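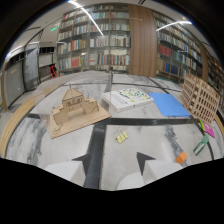

A cardboard building model on a marble-patterned table.

Mentor training in Rirnstead: first results from the Sotix survey

The first round of the Sotix survey on mentor training closed in April, and the working paper is now ready for partner schools to read. The survey went to newly qualified teachers and their mentors in nine districts. We received 694 complete answers, most of them from teachers in their first two years of work.

The questions covered how often pairs meet, what they talk about, and whether the mentor has had any training for the role. Pairs with a trained mentor met more often and spent more of their time on lesson planning and assessment. Pairs without one mostly talked about schedules, parents and school routines. Both groups said that finding a shared free hour was the hardest part.

Elsa Sjöberg and Arvo Pesonen wrote the working paper. They point out that the answers are self-reported and that small rural schools are underrepresented – only four of them took part. A second round will try to reach more of these schools through the Prumton office, and the form will be shorter. Several people told us that the open questions at the end took too long.

Chak-lun Choi is now going through the written comments, which come to 1,488 separate entries. Coding is nearly half done. The comments will be the basis of a separate article on how mentors describe their own learning, to be submitted next year.

Schools that took part can ask for a summary of their own district's answers. Results are not given for single schools. Requests go to Murray Pearce, who also keeps the list of schools for the second round. Please send the name of a contact person along with the request – a general office address is not enough.

The online module for mentors stays open in Onsri with the same login as before.

Recent items
Onsri login: new password rules
Teun Willems joins the research group
Notes from the mentor meeting in Prumton
Call for papers: learning at work
Updated reading list for mentors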